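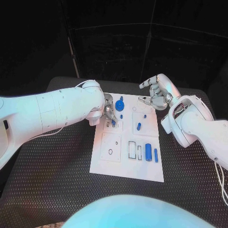
Gripper on the left arm, jointed hand on the right, blue parts on a peg board.

Two-arm robot for small parts: do we pay for hands, grippers, or neither?

Asked in April, Camamport
4 min read
93 shares
2 answers

We assemble little dosing units. Pegs into plates, a rubber ring over a post, a cap on top, into the tray. It's fiddly and dull and we struggle to keep people on it past the first winter. The owner has been to see a Dernetti demonstration and come back keen, so I've been asked to put a budget line together for a two-arm machine, and I'd like to hear from someone who doesn't sell them.

The quote lets you choose what goes on the end of each arm. A plain two-finger gripper is the cheap option. A hand with proper jointed fingers costs a great deal more, and you can have one of each or a pair of either. The salesman's line is that hands are "future-proof" and that we'd regret grippers within a year. He couldn't tell me what a hand does on our job that two flat fingers can't. I asked twice. He talked about screwdrivers, and we don't use screwdrivers.

Then there's the setting up. The quote has 130 hours of "task learning" in it, and a note that extra tasks are charged separately. Is a slightly different peg an extra task? We run several sizes, and round pegs and square-ended ones. I can't get a straight answer on that either.

One of our people does 303 units on a decent shift, including the ones she has to redo. I have no idea what to put in the other column. The demonstration was on a peg board with a black outline drawn wherever a part was meant to end up, and our bench has nothing drawn on it at all, just a heap in a tub.

What should be in the budget that isn't in the quote? And has anybody bought hands and been glad of it?

Answer 1

Get the hands. You can always close a hand like a gripper but you can't open a gripper like a hand. We looked at the Ametepe ones a while back and they were lovely. Didn't buy in the end, different reasons (the building). But if the money is there I'd spend it once and not have to go back and ask again.

Comments on this answer: 2

So you haven't run either of them?

No but I've been to a fair few shows.

Answer 2

I'd turn it round and start from the parts. We have one two-arm unit, bought through Harero, and it does a job not far off yours. Small round pegs into holes in a plate, and a couple of short cylinders that have to go into the right-sized spot, thick one and thin one. We were sold grippers on both sides and later had a pair of hands on loan to compare.

For upright pegs with a bit of clearance round them the gripper was perfectly good. Two fingers, close, lift, go. Where it annoyed us was a peg lying on its side, or one standing so near another that the fingers knocked the neighbour. The hands coped a bit better there. Worth double? Not to us. We changed the tray so the pegs arrived standing up and further apart, and most of the argument went away for the price of some plastic and a morning's work.

If your parts come in a heap in a tub, that's your real cost. Somebody or something has to get them out of the heap. Ask Dernetti to quote for that in writing, and see whether the keen owner is still keen.

Things that weren't in our quote and should have been: the table and whatever goes on top of it, lighting, screens round the cell, spare fingertips, cable repairs, and a person. People always leave out the person. Ours spends a good part of each day resetting boards, and she was meant to be freed up for other work.

On the learning hours, make them define a task by part number. "Peg insertion" is a sales word. If you run five sizes then write five sizes in the order, plus the odd shapes, and say that the job isn't finished until all of them go in on your bench with your parts. Keep some of the money back until then. If they won't accept that I would take it as your answer about the square ones.

And don't let anyone give you a success rate off a board with outlines on it. It's a fair way to practise and a fair way to compare two machines, but it tells you nothing much about a tub.

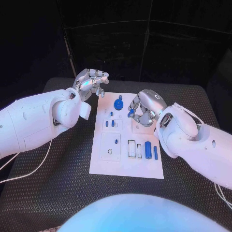
Dela Asamoah added that the comparison with grippers is a bit hard on hands, and that repair is the bigger worry anyway. We budgeted for the purchase and put nothing by for keeping them going. There are a lot of little joints in a hand, and when a finger goes stiff you can't just swap the finger, at least not on ours. It goes back, and the arm is idle until it comes home. Ask what a loan hand costs per week and how long the usual wait is. If you do buy hands, buy one, put a gripper on the other arm, and see which arm ends up doing the work before you order the second.

I'd also ask whether the two ends can be changed over by your own staff. Ours needs a visit, and the visit gets charged with travel.

Comments on this answer: 3

Seconding the loan hand question. Our supplier said "a few days" and didn't say which days.

Does the swap mean teaching it all over again? If the board and the parts haven't moved I'd have hoped not.

Some of it, yes. The reach carries over but the picking up doesn't, and picking up is most of the job. Get that priced too. I asked for it as a separate line and the figure was big enough that we've left our grippers where they are.

Update from the asker

Thank you. I've sent Dernetti a bag of our parts, mixed sizes, and asked them to do the quote again with the tub included. They want to know if the parts could arrive "presented". I've said no. I've also asked for gripper both sides as the base price with one hand as an option, spares listed, and changeover visits listed. Will post the new total when it comes, if it comes. For now I've put a better chair and a pay rise for the bench in the budget as option B, and the owner has gone a bit quiet.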